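Review: hand-held parallel gripper pair for demonstration recording, assessed against the Harkomgate handling rules

Published 2025-01-21

This review covers a pair of hand-held grippers used to record pick-and-place demonstrations in domestic rooms. I was less interested in peak performance than in whether the tool lets an operator keep to a written procedure. The procedure applied was the Harkomgate handling rules, 8 pages, which two of the sites I work with have adopted with small changes. Willwood, who keep the rules up to date, had no part in the test.

Scope and set-up

The rules ask for a work surface that is representative of the home, a fixed list of objects and a single target container per task. The task was snack sorting into a shallow green tray set on a duvet. A soft surface is permitted under rule 3, provided it is recorded in the session sheet. It is a harder test than a table top, as the tray can tilt when an object is pressed against its wall.

Flexible packaging is where most tools of this type lose marks. The blue pads have to close on a narrow part of the pouch with the wide part left clear, so that the printed face stays readable to the camera.

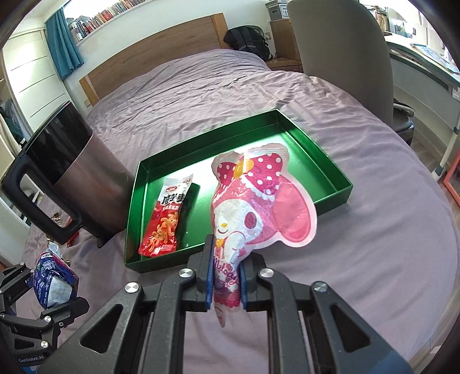 Grip and pad condition

The pads are ribbed, and the ribs should be checked at the start of every session. The maintenance card from Canpolat gives an inspection interval of 400 cycles. I found that too long for foil and film, which leave a residue, and would halve it. Cleaning is with a damp lint-free cloth. Solvent is not allowed under the rules and I saw no need for it.

Closing force is set by the operator's hand. There is no stop to prevent over-squeezing, and the rules deal with this only by asking for 'the least force that holds'. A tactile step in the trigger would be a better answer. Across 2,472 logged grasps I rejected those with visible crushing of the contents, and nearly all came from the last part of a long session.

The open arms are a good feature. The cut-outs leave part of the work surface in view past the mechanism, and the bolt heads can be checked for looseness without taking anything apart.

Two-handed work

The rules require a stated start position for both tools: jaws open, pads empty, neither tool touching the container. It sounds fussy, but recordings that begin with a jaw half closed are difficult to align later. The second tool should come in from its own side and keep clear of the first one's view of the target. Gloves are optional in the text. I would make them compulsory, in one plain colour per site.

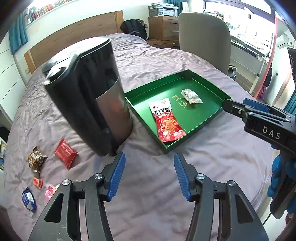 Suvwood

Layout of loose objects is left to the operator, within limits. Small wrapped sweets may be scattered next to the tray but must not be stacked, and tall containers stay in place for the whole task. I agree with both points. The one gap is what to do with a packet that slides off the bed during a task – the rules should say whether to stop or carry on. My practice is to stop, mark the recording and reset.

Verdict

Suitable for supervised use under the Harkomgate rules, with a shorter pad inspection interval and a written limit on session length. Grip on film packaging is good and visibility is above average. The lack of any force stop is the main fault, and sites handling brittle goods should run their own trial before buying a second pair.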